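February, morning, piano workshop

Continuing with the Fuentealba upright. Stripped the hammer rail notes out of the old notebook and copied what matters here so Citlali doesn't have to dig for it.

State of the instrument as of last night: pitch is flat across the whole compass, worst in the treble. The middle section is fairly even, so it came down together, which fits what the owner told Patricio (front room, radiator under the window, not tuned since the move). Pins are tight enough in the bass and tenor. Two in the high treble turned with almost no resistance. I marked both with chalk on the plate. Don't pull those up to pitch with the rest.

Action came out cleanly. Damper felts are original as far as I can tell, a bit hard, but they seat. Hammers are deeply grooved from the tenor up. There's enough felt left for one more reshaping and then that's it. Told the owner this over the phone and she said go ahead.

**Center pins**

Spent most of the morning on these. The hammer flanges in the tenor are sluggish and a few stay forward after the blow. Tried the usual swing test holding each hammer sideways. Good ones go back and forth a handful of times. The bad ones drop and stop dead. In the lower tenor nearly all are bad, and in the top octave they go the other way, loose with side play you can feel.

Lautaro wants to treat the tight ones with the alcohol and water mix and wait. I've done that on Drernby actions before and it bought a year. I would sooner repin that whole section while the action is on the bench. We agreed to treat a few as a test, leave them until tomorrow, and decide then. The treated ones have a pencil dot on the flange.

For the loose ones in the top octave no discussion, they get the next size up. Ream by hand, slowly, and try the pin before going further. If the flange swings freely but has no side play, stop. The box of reamers is missing one again. If it turns up in someone's apron please put it back in the box and not on the windowsill.

**Key dip and let-off**

Measured nothing final, just enough to see what we're dealing with. Let-off is early all over, so the touch feels as if the note gives up before the key gets to the bottom. Somebody set it that way, it's too even to be wear. Possibly they were trying to cure bobbling hammers and moved the buttons instead of fixing the springs. The butt springs in the tenor are weak and a couple are broken off at the coil. Aldana has the order list, I added springs to it.

Backchecks are fine in the bass and all over the place above that. Leave them until the hammers are shaped. 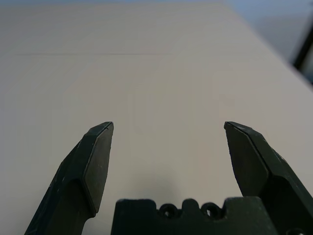
Hammer shaping is next, and I want to write down the order this time so we don't repeat the Cillside job. Bass first, coarse paper on the paddle, shoulder to crown, never across the crown. Then tenor, then treble with the fine paper only. Take off what's needed to lose the grooves and keep the shape, an egg and not a ball. Check every hammer against its neighbor and against the guide at each end of the section. If anyone lays the keys out in order for cleaning, keep them off joints like the faint line across the left side of the tabletop, I've seen a key lead catch on less and pull a whole row crooked. After shaping, iron lightly and brush off the dust before anything goes near the strings.

Don't needle anything until the piano is up to pitch and has settled. On the Cillside grand we voiced first and tuned after, and half of it had to be done again when the tone came up brighter than it had been at the low pitch. Patricio says the hall was to blame. The hall didn't help, but the order was wrong.

**Strings**

Bass strings are dull. Not dead, dull. Took one from the lower tenor break off its pin, looped it, ran the loop down the length and back to shake out the dirt, gave it one twist in the direction of the winding and put it back. Clear improvement. The note above it, untreated, sounds like a blanket by comparison. I think it's worth doing the whole bass this way before anyone talks about new strings. Dace has agreed to do the twisting if I do the tuning. One string at a time, tension off slowly, and note which way the coil sat on the pin before you lift it.

One treble string has a splice, neatly done, holding fine. There is rust at the pressure bar on the top section. Before raising the pitch, let each of those strings down slightly first until you hear it tick, then bring it up. That frees it at the bar. If you go straight up it's more likely to snap at the bend.

**Pitch raise plan**

First pass quick and rough, overshooting in the treble, a little less in the tenor, nothing extra in the bass. No fussing over unisons. Second pass the same day, closer. Then leave it until the action work is finished and do a proper tuning with the action back in. The plate looks sound, I went over the struts with a lamp and found no cracks. Bridges have two hairline cracks at the treble end around the pins. They don't run from pin to pin, so they can stay, but I'd like someone else to look before we put tension on. Citlali, if you have a minute.

On A: the owner plays with a clarinetist, so it has to be at standard pitch or it's no use to her. I explained that an old piano raised this far will drift for the first few months and that she should expect at least two more visits. She asked for a price for these. Told her 25 less per visit than the usual rate if she books both now. Aldana, please put that in the quote, I said it out loud so we have to keep to it.

**Money**

Estimate so far came to 1000 for the action work and tuning. If we end up repinning the full hammer set and replacing the bass strings it goes to 2000 and I doubt she'd want to spend that on this instrument. It's a decent piano, the soundboard has life in it and the middle register is lovely when the hammers get out of the way, but it's still a small upright. My vote is repin the tenor and the top, twist the bass strings, shape the hammers, new springs where needed, and stop there.

Lautaro thinks we should offer her the full job anyway and let her choose. Fair enough. Two figures in the quote then, with the smaller one first.

**Pedals**

The left pedal squeaks. Found it in the trapwork, dry leather on the rod. Graphite fixed it for the time being. The middle pedal lowers a strip of muffler felt that has been eaten by moths along the treble end. She never uses it, she says, but her son practices at night. New felt is cheap and takes an hour. Add it.

The right pedal lifts unevenly. Dampers in the tenor rise before the bass ones. Bent the first few wires back so they start together, the rest still to do. Go gently, one of them has been bent so often that there's a shiny spot in the wire and I don't trust it.

**Other**

- Canon copier in the office is out of toner, so the regulating sheet is handwritten and taped inside the bottom door. Don't throw it out with the old felt.
- Glue pot was left on overnight. It had gone thick, I made a new batch. It's ready to use today, not tomorrow.
- The Drernby parts we were waiting for haven't come. Patricio is calling them after lunch.
- Humidity in the back room is lower than I want it with the heating on. Filled the humidifier. It needs filling again before whoever is last goes home.

**Afternoon, added later**

Checked the treated flanges early, because I couldn't leave them alone. Two are better, the rest the same as before. Too soon to say, but I would bet on repinning.

Citlali looked at the treble bridge. She agrees the cracks don't meet and would leave them. She wants a drop of thin glue wicked into both while the tension is still low, and I've no objection. She'll do it before she leaves so it has the night to set.

Dace did the lowest five bass strings. The first two came up very well, the third not much, the fourth and fifth well. The third has a winding that's loose at the lower end and buzzes when you hit it hard. Twisting it further made the buzz smaller but didn't cure it. That one needs replacing. Measured core and winding and the lengths are on the sheet in the bottom door, under the let-off notes.

Tomorrow: flanges first, then decide, then paper on the bass hammers. Pitch raise after the glue has been checked.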